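# The Box That Comes With You

When you move to a new country, people ask you about the large things. Do you have an apartment, do you have a job, is the school good. In my experience the large things are settled in the first month. It is the small things that stay in their cardboard box for years, and I have begun to think that this box deserves some attention. 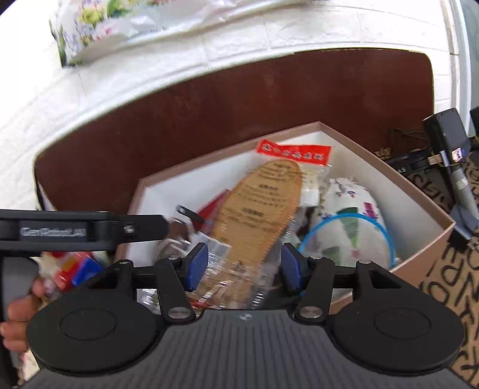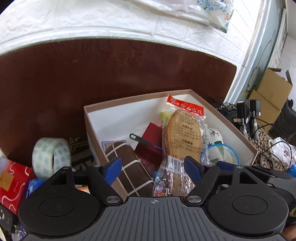 *An open cardboard box and the small things of a household.*

I have moved between countries two times. The first move was to Finavik, a harbor town where the wind comes into the kitchen even when the window is closed. The second was to Kullitz, where I live now, and where the wind is better behaved but the apartments are smaller. Both times I gave away the furniture without much pain. A table is a table, and somebody in the new place is always leaving and wants to sell one. But I could not give away the box.

Every household I know has this box, under different names. In my language we call it something like "the drawer that walks," and I have never found a good translation. In it you keep the things that have no proper place: a key, a battery that may be good, the small screws from a shelf which was sold long ago, a card from a person you still mean to answer. None of them is worth the price of carrying it over a border. All of them are carried.

For this article I spoke with 23 people who have moved to Kullitz from abroad. I asked each of them one question, which was what they had brought and never used. I expected to hear about winter coats and cookbooks. Instead, 16 of them spoke first about some kind of box, a bag or a tin where small objects were kept together. Several went to get it while we were speaking, and put it on the table between the coffee cups.

A retired nurse showed me a sewing kit from a hotel which does not exist anymore. A student of music had electrical plugs for three countries and was living in a fourth. One man, a baker, had kept the receipt for his first bicycle in Kullitz, although the bicycle was stolen in its first October. He said that he could still prove it was his. I liked this answer very much and I wrote it on the back of my own hand, as I had forgotten my notebook.

What surprised me was how well people knew the contents. They could not tell me where their tax papers were, but they knew that the spare button was under the tape measure. The box looked like disorder only to me. For the owner it was more like a street where you have lived a long time, and you know which door is which without reading the numbers.

There is of course a business in this. The moving company Unnithan, which has its office near the freight station in Kullitz, offers a service where they will sort your small items before packing, and they told me that almost no customer wants it. People let strangers wrap their plates and their mirrors. They let strangers take apart the bed. When it comes to the small box, they say, "That one I will take myself," and they carry it on their knees in the car or the train. The company stopped printing the service on its price list, but the packers still ask, out of politeness.

The storage firm Pladex tells a similar story from the other side. Customers rent a room, fill it to the ceiling, and then come back after a week for one object at the bottom. It is very seldom the expensive object. The woman at the desk keeps a folding chair for such visitors, because they tend to sit down once they have found what they came for, and start to look through the rest.

I should say something about throwing away, as readers will expect it. There are many books that advise us to keep only what we use. I have read two of these books, and both of them are now in a box. The advice is probably good for people who have stayed in one town, where the hardware store and the old neighbors are still around the corner. After a move across a border, it is different. You do not know how to ask for a small hook in the new language. In my first winter in Finavik I stood in a shop and made a drawing of a curtain ring with my finger in the air, and the seller brought me a shower hose. I went home and found a curtain ring in my box. It was the wrong size, but I used it until spring.

Later the words arrive, and with them the hooks and the rings. You learn which shop sells single screws and which one wants you to buy a hundred. At this point the box should become unnecessary, and some people do empty it. The nurse told me she tries every year around her birthday. She takes everything out, cleans the bottom with a cloth, and puts nearly everything back.

Mine is on top of the wardrobe in the hallway. Last week I needed it for a piece of string, and I had to borrow the neighbor's ladder to reach it.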